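How to Measure a Room Before You Order Floor Tiles

When my sister-in-law Celeste Carrasco bought her apartment in Pratcombe, she ordered tiles by looking at the number on the sales paper. She was missing two boxes, and the new boxes came in a different shade. I write this guide so you can avoid the same problem. You need a tape measure, a pencil, paper and a calculator. The work takes one evening.

Step 1. Draw the room

Make a simple drawing of the floor, seen from the top. It does not have to be beautiful. Mark the doors, the pipes, the columns and every corner. If the room has the shape of an L, divide it in two rectangles with a dotted line and call them A and B.

Step 2. Measure each wall two times

Measure the length close to one wall and then again close to the opposite wall. In old houses the two numbers are almost never the same. In my kitchen one side was 176 inches and the other was 174. Always write the bigger number. Keep the tape flat on the floor and ask another person to hold the end, because a tape that hangs in the air gives a wrong result.

Step 3. Calculate the area

Multiply the length by the width, both in inches, and divide by 144. The result is in square feet. Do this for each rectangle and add them together. Do not subtract small things like a pipe or a narrow column. You will have to cut tiles there anyway.

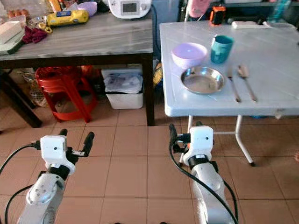 Step 4. Add the extra

For square tiles in straight lines, add ten percent. For a diagonal pattern, add fifteen percent. If your room is 100 square feet and the lines are straight, you need 110. Large tiles in a small room give more waste, so in a narrow hallway I would take fifteen percent also for straight lines.

Step 5. Change square feet to boxes

Each box says how many square feet it covers. Divide your total by this number and go up to the next full box. Please do not go down, even if the difference is very small.

Before you pay, check that all the boxes have the same shade code. It is printed on the short side in most cases. At Garrido, the shop where I buy, Lorena Gaete lets customers return closed boxes until the end of the following month. Ask for this rule in your shop and have it written on the receipt.

Step 6. Check the height at the doors

Put one tile on a piece of cardboard as thick as the glue and slide it under the open door. If the door touches it, the door has to be cut. It is easier to do this before the new floor is in place.

Keep your drawing in the same envelope as the receipt, and save at least four whole tiles for repairs. I keep mine standing up behind the water heater.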